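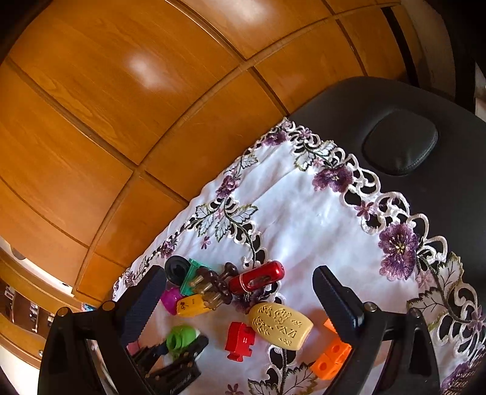

Rusermont Mixed Puzzle Assortment, 24 pieces

Sold by Citer. Item 107. In stock at the Dullerlow warehouse.

Mixed lots are where a shop usually hides what it couldn't sell any other way, and we were slow to list this one for that reason. It is a bag of odd small toys and puzzle parts with no theme, no board and no instructions. The maker says it "sparks endless discovery." We would say it keeps a table of people busy for part of an afternoon, and that the price is fair for that.

What comes in the bag

Contents vary. Expect plastic blocks and shapes in strong colors, loose jigsaw-style parts, and a few pieces that don't match anything else. Some parts are numbered, like the red one with an 11 raised on its top. The numbers are an assembly order from the sets the parts came out of. You will not get the full run, so don't buy this hoping to finish a puzzle.

Colors we have seen include red, orange, yellow, magenta and teal-green. We can't promise any of them. Please don't write in the order notes that you need a second yellow one — the packers can't open sealed bags.
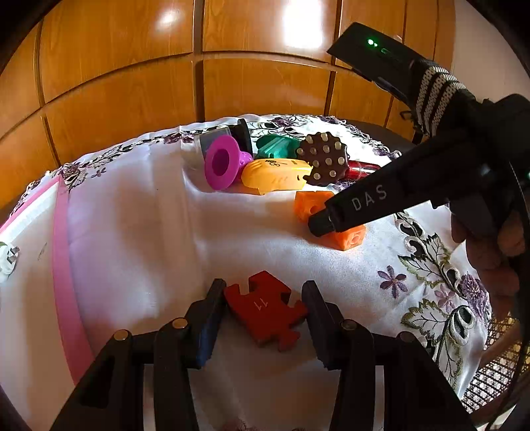 A word about surfaces. The product card suggests a "soft play cloth," and Rusermont will happily sell you one. Any tablecloth you already own will do the same job. A satin-like one looks nice but it bunches up, and small parts end up leaning in the folds. On heavy embroidery the darker pieces are harder to pick out. A plain cloth pulled flat is better, and it costs nothing if it's in the drawer.

How it compares

The Baluyot bag is the obvious rival. It has 6 fewer pieces and a nicer drawstring. Its parts are closer to one another in size, so sorting them gets dull sooner. If you want tidy, buy the Baluyot. We keep selling out of it, which may only mean that people like drawstrings.

Before you order

Small parts. Not for children under 6, whatever the cheerful lettering on the card implies.

"Collector quality" is the maker's phrase. We have found scuffs on plenty of pieces and don't treat them as faults.

Unopened bags can come back within the usual return period. Opened bags can't, as we have no way to check what was in them.

The next shipment is due in June.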